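Ticket: Tip transfer set, episodes rejected at import
Project: Porden
Opened by: Wulan Pasaribu
Assigned to: Sugeng Lau
Priority: normal
Status: resolved

Problem as reported

The October batch for the pipette tip task was uploaded from the Hanow bench. The recorder says 2,523 episodes were saved. The importer took 2,449 and put the rest in the rejected folder with the message "state and video length differ". I re-ran the import twice and got the same figures each time. Training is on hold until we know whether the accepted ones are sound.

Setup

One arm, two-finger gripper, teleoperated. Two tip boxes with green racks stand side by side on the dark table in front of the arm, lids open. The operator moves tips from one box to the other. Start layouts are meant to vary, so the tips are scattered over the rack and not set out in rows.
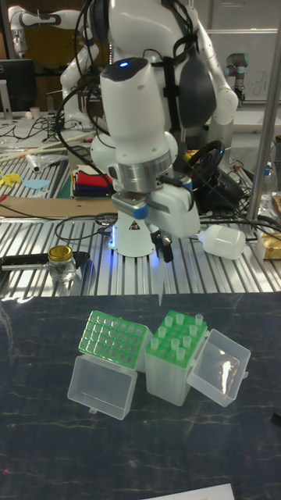 Step 1 - check the rejected files

Sugeng Lau: Opened a handful by hand. The joint data is complete in all of them. The video is short by 57 frames in every one I looked at, always at the end. That rules out a network drop, which would give a different gap each time.

Step 2 - check the recorder

Sugeng Lau: The rejected episodes were all ended with the foot pedal. Those ended from the keyboard are fine. Yanti confirms the pedal was added part way through the batch. The pedal handler closes the video writer before its queue is empty. The keyboard handler waits.

Step 3 - check the accepted files

Amirul Menon: Played back a sample from each operator. Gripper state lines up with the video in all of them. One thing to note for the labels: box position is not fixed. The left box can be square to the table while the right one sits a little further back and at an angle. Tips may also be standing in both racks at once, so please don't use "one rack empty" as the test for a start state. 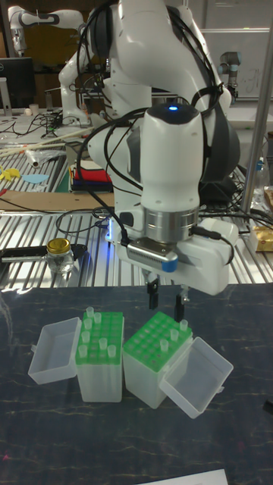
Can the rejected episodes be trimmed and kept?
Only for pre-training. The missing part is the end of the episode, where the tip is released, and without it the success label can't be checked.

Step 4 - fix

Sugeng Lau: Pedal handler now waits for the writer to finish, same as the keyboard one. Recorded 8 test episodes with the pedal and all of them imported. Recorder on the Fosley bench has the same change.

Closing notes

Rejected episodes moved to the partial folder and left out of the training list. Yanti Manurung will record replacements with the same operators. Training can start on the accepted set.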